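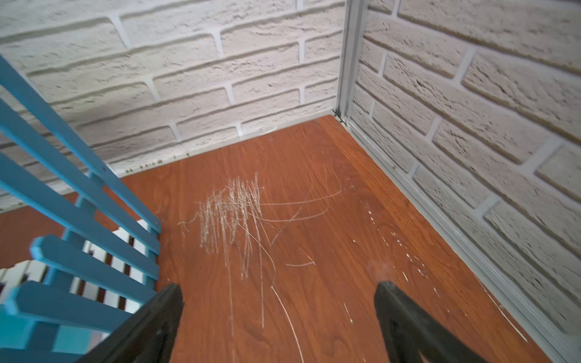
How a Court Ruling Becomes a Rule

A judge decides one case at a time. The written decision is called a ruling. Later judges read it when a similar case comes up. If they must follow it, the ruling is a precedent. 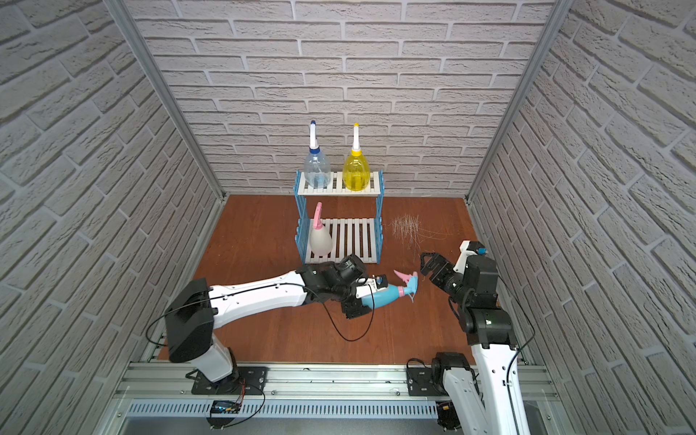 Harvey Lapointe

Suppose a town court decides that a farmer may not block a public path. Six years later, another farmer blocks another path. The second judge looks up the first case and compares the facts -- who used the path, and for how long. If the facts match, the result is usually the same.

A higher court can change a precedent. A lower court cannot.
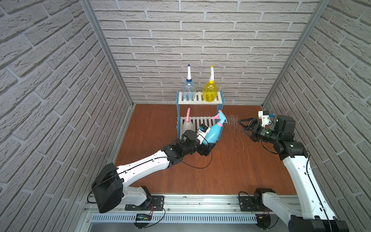

Rack with white shelves and four plastic spray bottles.

Word to know: an appeal asks a higher court to review a ruling.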